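Questions about the petition for the recall vote in Randau

*Last change: 23 March 2018*

**What do you want to reach with the petition?**

We want a public vote on whether the town council of Randau stays in office until the end of its term. The council decided in January to close the Grundeck road office, and it did not hold the hearing which the town charter asks for.

**How many signatures are needed?**

The charter says 2068 valid signatures. Until now we have handed in 529, and the town clerk is still checking them.

**Who can sign?**

Every person who is registered to vote in Randau. People from Ferkuda can sign only if they moved their registration before January. If you are not sure, please ask at the clerk's window first.

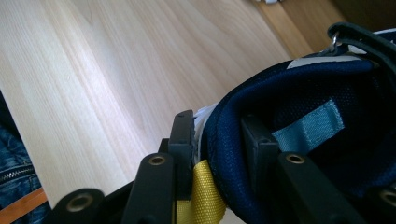 *A navy blue shoe and a black gripper.*

**Can I sign online?**

No. The clerk accepts only ink on the paper form, with your full address. A post office box is not enough - such lines were already crossed out on 23 sheets.

**Is a political party behind this?**

No party pays for the petition. Members of two parties have signed, and also many people without any party. The printing was paid from small donations, and the list of them can be read in the Ezzat reading room.

**Can I take my name back?**

Yes, in writing, as long as your sheet is not yet handed in. After this only the clerk can remove it.

**When would the vote be?**

If the signatures are enough, the council must set a date within 4 months. We do not know yet if it would be together with the county election.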